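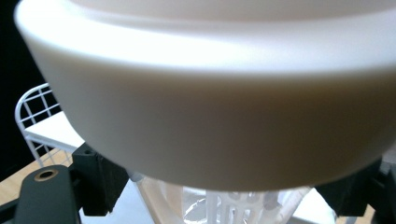
The shop on the ground floor of the old Skurico building has sold second-hand kitchenware for long enough that people on the street just call it "the bowl place". It's a fair name. There are plates, jugs, pie dishes and a wall of mismatched lids, but bowls are what most people come in for, and bowls are what the owner wanted to talk about.

She asked not to be named. "Everyone who needs to know me knows me," she said. She agreed to an hour on a Saturday before opening, and we ended up talking for closer to two, mostly standing up.

She started with a market stall and a folding table. Her first lot came from a church hall that was getting rid of its crockery, 284 pieces for a flat price, and she had to take the chipped ones with the good ones.

"I thought I'd sell the cups first," she said. "I couldn't give the cups away. Everybody already has too many cups. The mixing bowls were gone by ten in the morning."

She still gets asked for the same thing more than any other: a big white bowl with a proper rim. Customers use them for bread dough, salad, punch, popcorn, and once, she was told, for bathing a guinea pig. Colour comes and goes. A few years ago it was all green, then it was speckled. White keeps selling the whole time.

"A rim tells you whether somebody thought about the person using it," she said. "If it's thick and rolled over you can get hold of it when your hands are covered in flour. A thin rim looks lovely on the shelf. Then you pick it up full and it digs into your fingers."

I asked how she checks a bowl when it comes in. She does the rim first, running a thumb the whole way round with her eyes shut. Then she turns it over and looks at the foot, where most of the wear is. Then she sets it on the counter and gives it a push to see whether it rocks. If it's ceramic she taps it with a knuckle and listens. A dull sound usually means a crack, even when she can't find one.

"I've argued with myself over a dull one," she said. "You look and look and it's perfect. You fill it with water and leave it overnight and in the morning there's a ring on the bench. I trust the sound now."

Anything with a crack goes in a crate by the back door, where people can take it for plant pots. Chips on the foot are fine and get sold at a lower price. Chips on the rim are not, because food gets into them and so do lips and fingers.

Storage is the part of the job she talks about least happily. Big bowls take up a lot of room and they only stack well with their own kind. When she moved in she had solid shelves, left behind by the previous tenant, a stationery business called Driltov. She pulled them out in the first winter.

"You couldn't see what was at the back, and dust sat on everything," she said. "I'd find things I had no memory of buying."

She prefers open wire now. Air gets through, you can hook things on it, and if something leaks you know straight away. Her rule for stacking is no more than four high for anything heavy, with a square of old towel between each one. She cuts the towels herself and has never had enough of them. Customers tend to walk off with the squares inside the bowls, which she doesn't mind.

Washing is done by hand in the evening. She uses warm water and ordinary dish soap, with a paste of baking soda for grey marks left by metal spoons. Bleach is not allowed in the building.

"People come in and say their white bowl has gone grey inside and they've scratched it," she said. "Most of the time it's metal off the whisk. It sits on top of the glaze. Ten minutes with baking soda and a wet cloth and they've got their bowl back."

She doesn't give much advice on what things are worth. Collectors come through, mainly for a line of stoneware marked Bucur on the base, and she knows they sell it on for more than she charges. The most she has ever asked for one piece was $70, for a Bucur bread bowl with its lid, and she felt uncomfortable about it for a week. Most of the large bowls go for less than half that.

"It's a bowl," she said. "Somebody should be making scones in it."

In March she is taking over the room next door, which will let her bring back the stock she has been keeping in a friend's garage out at Niltau. By her own count that is 500 pieces, still in newspaper. She hasn't opened some of the boxes since she packed them, and she says she is looking forward to it and dreading it.

I asked what she uses at home. She has one large bowl, bought new from a hardware store when she first left her parents' house. It has a chip on the rim that would keep it off her own shelves.

"I turn it so the chip's away from me," she said, and went to unlock the front door. There were two people waiting outside, and one of them wanted to know if she had any lids.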